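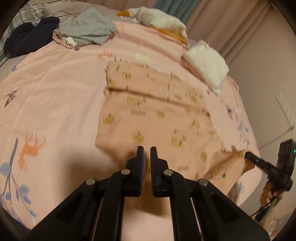

Peach-orange piece laid out on the pink printed sheet, crease still in it

Ticket: Draler bedding help, washing and folding
Subject: Pillowcase keeps a long crease right across the print
Opened by: Eun-ji Seo
Status: Solved

Eun-ji Seo, 9:10 am
Hi all! First off, I love this set. The yellow cartoon figures make me smile every time I change the bed. My trouble is the crease. It starts at the left side and runs down toward the right, and it comes back after every wash, always in the same spot. The part below it smooths out pretty well by hand. One bottom corner also bunches up and won't lie flat.

What I've done so far:
- Washed warm, spin at 500, dried on the rack
- Shook it out and smoothed it on the bed - better, but the line stayed
- Folded it the other way overnight, no change

Draler support, 10:25 am
Thanks Eun-ji, what a cheerful print! Two questions. How does it hang on the rack? And is the corner bunched at the seam, or is it only the cloth?

Eun-ji Seo, 10:40 am
Over one bar of my Tidham rack, with the short end at the back. Oh! That's the crease, isn't it? Narrow bit on top, big bit below. The corner feels tight along the stitching when I run my thumb over it.

Draler support, 11:05 am
Sounds like the bar to us too. Please try this:
1. Wash again and drop the spin to 300.
2. Take it out right away and snap it a few times by the hem.
3. Hang it from the hem with pegs, nothing over the bar.
4. Iron inside out while a little damp. Keep the iron off the printed side.
5. For the corner, wet the seam, pull it gently both ways, and dry it flat under a towel.

Eun-ji Seo, 4:50 pm
Wow, the crease is gone! I did steps 1 to 4 and the line had already faded a lot before I ironed. I'm so pleased. The corner is about half better. I'll wet it once more tonight - it does give when I pull.

Draler support, 5:15 pm
Great news! If the seam is still tight after the second go, unpick the last few stitches and sew them back looser, or reply here and we'll swap it. Closing this for now.

Eun-ji Seo, 8:30 pm
Second soak did it, the corner lies flat. The rest of the set gets pegs from now on too!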